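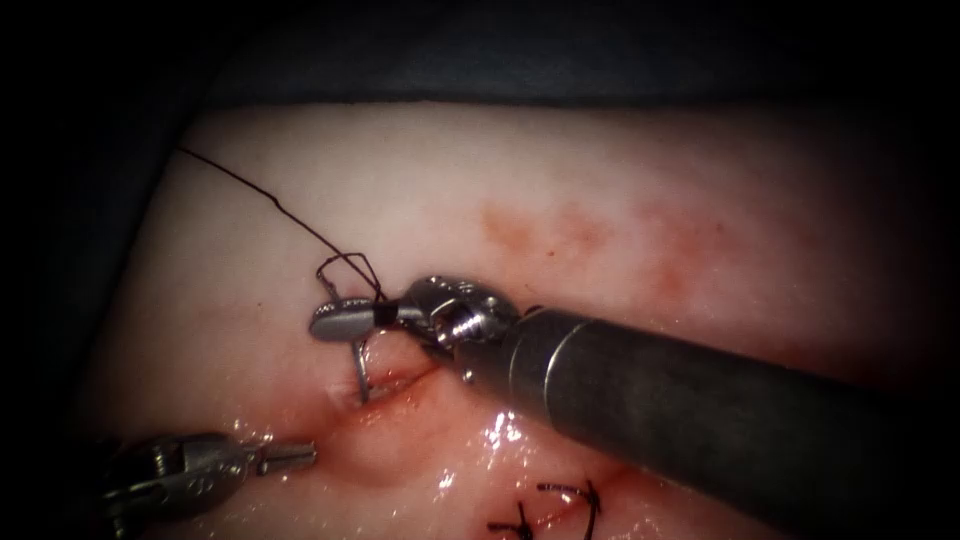 Needle driver and grasper at the upper end of the incision, with two earlier stitches farther down the cut.

Rostover Laboratory for Surgical Autonomy
Gallery: Suturing Software

The Rostover Laboratory develops software for robot-assisted suturing. The gallery presents the laboratory's work on needle tracking, stitch planning and two-arm control, with notes on the programs in use at each stage. The work is carried out on tissue pads at the laboratory's main bench and is intended for research use only. Text on this page was last revised on Oct 1, 2018.

The suturing program began as a study of a single motion, the drive of a curved needle through one side of a wound. It has since grown to cover the full cycle of an interrupted stitch: choosing the entry and exit points, presenting the needle, driving it, recovering it on the far side, drawing the thread through and tying. Each of these steps is written as a separate module with its own start conditions and its own stop conditions. An operator is seated at the console for every run and may take over either arm at any point.

Project staff

Zarmeena Bangash, principal investigator
Houda El Sherbiny, motion planning
Ching-wen Hsiao, perception
Nouhaila El Ouafi, control software
Iman Shehata, data and tooling

Stitch planning

The planner, named Tahiri, receives the outline of the wound and returns an ordered list of stitches. For each stitch it gives an entry point, an exit point, a needle path and the pose of both wrists at the beginning and end of the drive. Spacing along the wound and distance from the edge are set by the operator before the run.

The needle path is treated as an arc of fixed radius. In an ideal drive, the needle turns about the center of its own curve and the tissue is neither pushed ahead of the point nor lifted behind it. In practice the wrist reaches a joint limit before some of these arcs are complete. Tahiri therefore scores several ways of holding the needle for each stitch and discards those that would bring the wrist to its limit or the shaft into contact with the pad. When no grasp is acceptable, the planner reports the stitch as unreachable and returns control to the operator.

Plans are recomputed after every stitch. Tissue moves when it is closed, and an entry point chosen at the start of a run may no longer be at the correct distance from the edge when its turn comes. The earlier version of the planner kept the original points for the whole wound, and the results became less even toward the far end.

Needle and thread perception

The perception package is named Moko. It estimates the position and orientation of the needle, the course of the suture thread and the line of the wound edges, and it publishes all three at 30 updates per second.

The needle is the most demanding of the three. It is thin and reflective, the jaws cover part of it at all times during a drive, and the tissue covers another part once the point has entered. Moko fits a known arc to whatever portion remains in view and combines the result with the recorded position of the wrist. When less than a set share of the arc can be seen, the package reports its estimate with a low confidence value, and the control software slows the drive accordingly.

Bright reflections on moist tissue were an early source of error, as the detector could follow a highlight in place of the needle. Training material now includes glossy surfaces, blood along the wound and areas of discolored tissue. A second check rejects any candidate whose curvature does not agree with the needle selected for the run.

Thread is represented as a smooth curve with a fixed end at the needle. Loops near the jaws are of particular interest, as a loop that passes over the wrist may tighten when the arm withdraws. Moko marks crossings in the thread and passes them to the planner, which then selects a withdrawal path on the open side of the loop. Crossings close to the instrument are still missed on occasion, and this remains the largest single item on the perception work list.

Two-arm control

Both arms are run by one controller, Skullville, which holds the schedule of the stitch and decides which arm may move. During the drive, the instrument carrying the needle has priority. The second arm waits near the wound at a standoff position and does not approach the tissue until the controller requests it, either to steady an edge or to receive the needle on the exit side.

The controller follows three rules in all modes of operation:

The two sets of jaws may not close on the needle at the same time except during a handover.
No arm may withdraw while the position of the thread is unknown.
A change in measured load beyond the set limit stops the drive and holds both arms in place.

The third rule has been revised more often than the others. With a strict limit, ordinary resistance at the tissue surface was enough to stop the run. With a loose limit, the needle could turn in the jaws before the controller responded. The present version uses one limit before the point has entered and another afterward, and the change between them depends on the needle estimate from Moko. Nouhaila El Ouafi maintains the limits in a file separate from the controller so that they may be adjusted without a new build.

Handover is the slowest part of the cycle. The receiving jaws must take the needle at an angle suitable for the next drive, and a poor angle must be corrected by passing the needle back. Houda El Sherbiny is preparing a planner update in which the handover is chosen together with the following stitch. A first release is planned for January.

Recording and review

Every run is stored with its camera video, joint positions, planner output and perception estimates on a common clock. Iman Shehata's review tool places these side by side and allows staff to step backward from any stop to the decision that caused it. The tool also replays a recorded run through a new version of the software, and differences in planned motion are listed by stitch number.

A new release is tested against a reference set of 20 recorded runs before it is used at the bench. It is then tested on 12 fresh wounds under supervision. Releases that fail either stage are returned to their authors with the relevant recordings attached. Minor changes to displays and file formats are exempt from the bench stage.

Reviewers grade each finished stitch for spacing, distance from the wound edge and evenness of closure. Grades are entered without reference to whether the stitch was placed by the software or by the operator. Mixed wounds, in which some stitches are placed by hand and others by the software, are graded in the same way and are kept in a separate part of the archive.

Current limits of the system

The software is written for straight or gently curved incisions on a surface that is held still. It does not account for breathing motion. Needle size must be entered by hand at the start of a run, and a change of needle requires that the run be closed and opened again. Knot tying is available in version 3 of the controller, but the operator must confirm the length of the free end before the first throw.

Recovery from a dropped needle is not automated. The arms hold position and the operator retrieves the needle by teleoperation, after which the planner may be asked to continue from the last completed stitch.

Use of gallery material

Material in the gallery may be reproduced for teaching and scholarly purposes with credit to the Rostover Laboratory for Surgical Autonomy. Requests for full-length recordings, planner logs or calibration files should be addressed to Iman Shehata and should state the intended use. Requests for visits to the bench are handled by the office of the principal investigator.

Related pages: Planner release notes. Perception package documentation. Controller safety rules. Archive of recorded runs.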